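**Subject: Re: [print-orders] Metal prints: gloss or satin for a lobby, and the mounting question**

On Sat 11 June, Ott Stankevičius wrote:

> I have a job for a dental office, a row of large landscapes down one wall of the lobby. The client saw a metal print at a friend's house and wants the same. I've only ever sold paper and canvas. Two labs will do it for me, Lidley and Aguirre. Lidley's sheet says "high gloss or satin" and Aguirre has those plus a matte.
>
> The wall faces the front windows. Would you go gloss anyway? The client likes how it pops.
>
> Second question, the hanging hardware. Lidley quotes the float block glued on the back as standard and a full inset frame as an add-on. For pieces 40 inches wide, is the block enough?
>
> Third, do you sharpen differently for metal? My files are all prepared for canvas.

I've ordered metal from both labs for a few years now, so I'll go through these in order.

**Gloss or satin**

Satin, if the wall faces windows. Gloss metal acts close to a mirror. In a living room with lamps you can work with that by moving the print or the lamp. In a lobby with glass doors across from it, people will see the parking lot in every dark area of the picture, and landscapes tend to have a lot of dark area in the lower third.

The pop your client likes comes mostly from the white base coat and the dense blacks. Satin keeps most of that. You lose a little depth in the shadows, and you will notice it if you put the two side by side, but the client won't be doing that on the wall.

Both labs sell sample sets. Get one, take it to the office in the middle of the afternoon, and hold the pieces against the wall at the height they will hang. I had a client change from gloss to satin in under a minute that way, and she had been very firm on the phone.

I would skip Aguirre's matte for this job. It's a nice surface for portraits with soft light, but it flattens skies.

**Float block**

At 40 inches I would pay for the inset frame. The block holds the weight without trouble. The problem is the sheet itself, which can bow slightly at the corners when only the middle is supported, and a row of pieces makes that easy to see. If one corner sits off the wall farther than its neighbor, the client will call you.

Ask Lidley which gauge they use at that size. They switched to a heavier sheet for larger orders last January, but I believe you still have to pick it from the menu. It didn't carry over on my saved products and I had to rebuild them.

Also ask for the hanging points to be set at the same distance from the top edge on every piece. I type that in the order notes. The lab does it anyway most of the time, but I had one set come back with a single print 2 inches lower than the rest. They remade it at no charge. It did cost me a second trip to the site.

**Sharpening**

Yes, use less. Canvas texture hides detail, so files prepared for it are usually sharpened hard. On metal you will see halos along ridgelines and bare branches. Go back to the unsharpened master if you kept it. If you didn't, I would soften the edges in the sky areas at least, and look at the file at full size before you send it.

Brightness matters more than sharpening in my experience. Metal in satin looks darker indoors than it does on the screen. I raise the midtones slightly, leave the highlights alone, and order one small test of the darkest picture in the set. I do this with every new client, even when I'm using a lab I know.

Turn off lab color correction if your screen is calibrated. If it's on, each file is corrected by itself, and pictures that should match in a row may not.

**Prices and shipping**

You didn't ask, but you will want to know it before you quote. My last order at this size from Lidley came to $179 per piece with the inset frame. Aguirre was $164 for the same size, but they crate anything over 36 inches and bill the crate separately, and that more than used up the difference. With several pieces in one crate, Aguirre may come out ahead. Ask both for a written quote with shipping to your zip code, and ask if the price holds for 30 days. Dental offices are slow to sign.

Lidley took 11 business days on that order. They list it as less. I would tell the client four weeks and leave it at that.

Have everything shipped to you and open it all before you go to the site. Metal corners get dinged in transit, and the claim window at both labs is short. Take pictures of the box before you cut the tape. The corner protectors should stay on until the print is at the wall.

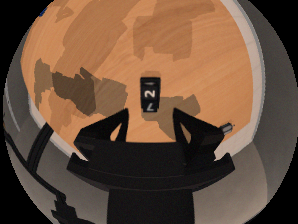

Ott Stankevičius wrote again off list, and said I could answer it here, asking if he should stay with Lidley's web order page or move to Risico for a job this size, and how to handle it if the client wants the files too.

On ordering, the web page is fine for one job. Risico makes sense once you're sending orders to more than one lab, as it keeps your sizes and crops in one place. The catch is that it doesn't show every mounting option. The inset frame from Aguirre was missing from the list last time I looked, and I had to call it in. If you do use it, check the confirmation email line by line against what you picked.

On the files, I don't give out print-ready files with wall art. I sell a web-size set for the office's site and put the allowed use in the invoice. If the client pushes, I offer a license for one location with a separate price. The ones who ask for files usually want something for a brochure, and the web set or one larger file covers that.

One more thing on hanging. If you aren't putting them up yourself, send the installer a drawing with the center line and the spacing marked. I use the Porkico template, printed at full size on plain paper and taped to the wall, and the screws go straight through it. Pull the paper off before the prints go up. For drywall in an office, use anchors even if you hit a stud on one side, so both sides sit at the same depth.

If anybody here has used the Aguirre satin in the past few months, please say how the blacks look. My samples from them are old and I should replace them before I recommend it to anyone.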